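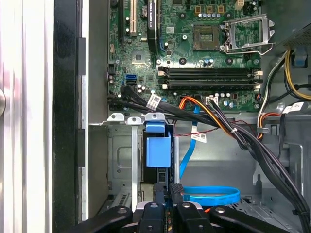 4. The Memory Task

Figure 3. Wrist camera view inside the practice tower. The processor socket is open and the memory slots are empty. The gripper is at the bottom.

4.1 Setting

The work reported here was done by students in a one-semester project course in computer repair and automation. Teams teach a robot arm to carry out single steps of a desktop rebuild by guiding it through the step many times and then training a policy on the recordings. The course was set up by Hajar Morsy, who had run the repair half of it for several years before the arm was added.

Each team picked one step at the start of the term. The Tilia team chose memory installation, the Forden team chose plugging in a data cable, and the Pidier team chose lifting out a drive. This section deals mainly with Tilia, whose recordings were the most complete, and comes back to the other two where their results differ.

4.2 Task definition

A trial begins with the tower on its side, the cover off and the memory slots empty (Figure 3). The arm starts above the drive bay. It has to pick up one memory stick from a holder beside the case, bring it over the board, line it up with the slot named in the instruction and press until it is seated. A trial ends when the stick is seated, when the operator stops the arm, or after 300 seconds.

We did not tidy the inside of the case before recording. The students had wanted to tie the cables back against the wall, and in the first two weeks they did. Policies trained on those early recordings did poorly on any machine that had not been prepared the same way, so the early set was dropped. In all later trials the cables were left where they fell. In Figure 3 a black bundle runs across the middle of the case, below the memory slots, with orange, yellow and black power wires beside it. A straight path from the drive bay to the slots has to pass over that bundle.

4.3 Recording

Students worked in pairs. One guided the arm and the other reset the case and kept the log. A session lasted for 30 trials or until the pair asked to stop, and pairs traded places halfway through. Most sessions were held on Saturday, when the lab had no other classes in it.

Over the term the three teams logged 3,924 trials. Of the trials recorded by Tilia, 353 were set aside before training. The usual causes were a stick dropped on the way to the board, a stick facing the wrong way in the holder, and a log entry that named a different slot from the one used. The last kind was easy to miss. It was found only after a student replayed a full session and compared it with the written log – a check we now ask for at the end of every session.

4.4 What the wrist camera shows

The wrist view was the only image input. Its main strength is that the board and the fingers appear together, so a small error in position can be seen directly. Its main weakness is that the gripper hides part of the case. In the starting pose shown in Figure 3 it covers the lower part of the view, and the cable bundle passes out of sight behind it at the lower right. Students guiding the arm learned to pause above the bundle and look before moving toward the board. The trained policy picked up the same pause, including in trials where the way was clear.

The white latches at the ends of the slots gave the policy a clear visual target. When we covered them with black tape, it still reached the board but often stopped over the wrong slot.

4.5 Differences between teams

Forden had the hardest time with loose cables, as the part to be moved was itself a cable and never started in quite the same shape. The team answered this by recording fewer trials per session and changing the starting layout after each one. Pidier had the opposite problem. Drive removal needs little precision but a firm pull, and the arm stalled often until the team moved to the stiffer finger pads made by Mac Suibhne. Tilia tried the same pads and went back to the softer ones, which held a stick by its edges with less slipping.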